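Questions I get asked a lot

I run Trutora Tapes from my spare room, and the inbox has reached the point where I'm typing the same five replies every evening. So I've put them all on one page. If yours isn't covered, the email address at the bottom of the shop page still works.

What sort of music do you put out?

Mostly quiet stuff. Home-recorded folk, a bit of pump organ, long drifty guitar pieces that take a while to get going. The first release was by a duo called Vanden and people still write to me about it, which is lovely! I don't do metal or dance music – I like plenty of both, I just wouldn't know how to sell them.

Why cassettes?

They're cheap to make in small numbers and I grew up with them. I also like that you have to listen to a side all the way through (or near enough, I know some of you are heavy on the fast forward). Every tape comes with a download code, so if you haven't got a player you won't miss out.

How many copies do you make?

It varies. The biggest run so far was 485, for the second Vanden album, and that nearly finished me off because I fold all the inlay cards myself. The smallest was 53, for the Butar live recording. Once a run has gone it's usually gone for good, though the downloads stay up.
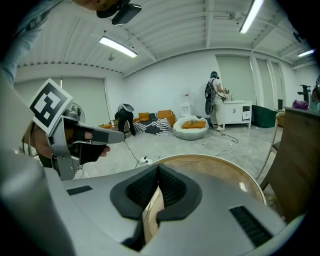

Grey grippers close up, one held in hand

Will you ever repress Hamann?

This is the big one. I'd love to, and so would the band, but the original mixes are on a hard drive that makes a horrible clicking noise and I'm frightened to plug it in again. We may do a new transfer from a clean tape copy. If that happens I'll say so on the mailing list first, probably in August.

Can I send you a demo?

Yes please, but send a link and keep it to 3 songs. I do listen to everything, usually while I'm making tea, and it can take me a couple of months to answer. Please don't post CDs as I haven't got anything left to play them on. And if I say no, it really might only mean I've spent the year's money already.

How long does postage take?

I go to the post office twice a week, so most orders are on their way in a few days. UK parcels go second class unless you pick the other option at checkout. Overseas is slower and I can't do much about customs, sorry.

My tape sounds wobbly. Is it faulty?

Try it in another player first if you can. Old belts stretch and everything starts to sound like it's under water. If it's still wobbly, email me and I'll send a new one, no need to post the old one back. There's a bit of wobble on side 2 of the Butar tape that's meant to be there – it's an organ with a tired motor.

Do you put on gigs?

Now and then, in small rooms, with doors at half past seven and everyone home for the last bus. The mailing list hears about them before anyone else.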